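About Us

12 shares · 4 comments

Hi, I'm Rasha Qaisi, and I started Fairclough in July with one metal bin, a borrowed van and way too many opinions about odds and ends. We collect the stuff people can't bring themselves to sort (garage leftovers, shed shelves, that one kitchen drawer) and we find each thing a proper place to go!

Bilal Jaber came on board a few weeks in and now runs our Rodonine shop, where we keep 200 labeled tubs on the back wall. Gloves have their own tub, tubes and caps have theirs, and anything lumpy and plastic goes to Ans, who has a gift for working out what it used to belong to. Ans Maes, that is – you'll probably get her if you call before lunch.

We still tip everything into a big bin first and go through it piece by piece. I love this part. You get a work glove next to something bright yellow next to who knows what, and I could stand there all afternoon (I have, ask Bilal). Most household loads take us 3 days, and small ones we can turn around in 30 minutes if you want to wait and have a coffee.

We're a team of five now, and we've just started doing pickups out toward Dulolska, which I'm really excited about. Come by, bring a box, and don't bother tidying it first!

2 comments · Share this page
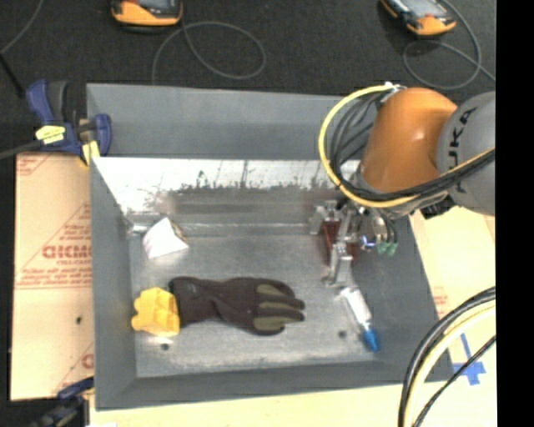 A glove, a blue-capped tube and a couple of other odds and ends in the big bin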